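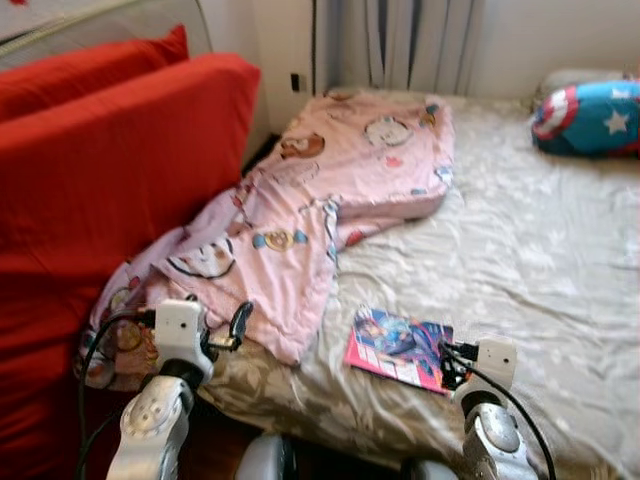

Sleep, supposedly

2025-11-05

Home | Diary | Older entries | About | Search

Second week of the sleep business and I remain unconvinced. Anitha Amin swears by it. She has the Paritz thing on her wrist day and night and reads me her score over the phone as though it were an exam result. I told her I had slept well. She asked how I knew. I said because I woke up and felt all right, and she made the noise she makes.

So I borrowed her old one. Last night it gave me 16 minutes of deep sleep. The night before, when I lay listening to the Poojarys' water pump until well past two, it gave me a glowing report and a little green leaf. I wrote to the company about the leaf. They sent back a page about keeping a regular bedtime.

Manikandan Poojary says the pump will be seen to. He said so in March as well.

What bothers me is how quickly one starts believing it. I got up on Monday's sort of morning, quite cheerful, looked at the number and felt tired. I made a second coffee on the strength of it. My mother went to bed when the lamp oil got low and never gave the thing a thought, though I suppose she was tired in a way I'm not.

Yamuna Hegde came by with the Uvdale tea, which is meant to help. It smells like a hay barn. 158 rupees for a small packet and the leaflet says to allow three weeks, by which time of course you've bought another packet. I asked her if it worked on her and she said she has never had trouble sleeping. Then why drink it? She likes the tin.

Have tried: no coffee after lunch (lasted two days). Window open, which let in the pump. Window shut, which let in nothing at all, and I lay there like a loaf. Reading something dull – I picked the Pai history of the canal and got interested, 1,101 pages of it, and was up till one with the lock-keepers' wages dispute. I'm now on the chapter about the flood and have no intention of stopping.

Sudheer Raju's view is that old people need less sleep and should stop complaining. He is four years older than I am and nods off at the chess. He did it yesterday with his hand on the bishop.

Will give the wristband until the end of the week and then back it goes. Anitha will say I didn't do it properly. The tea I may finish, since it's paid for.

To do: ring about the pump again. Library, renew the canal. Return Yamuna Shetty's umbrella before she asks.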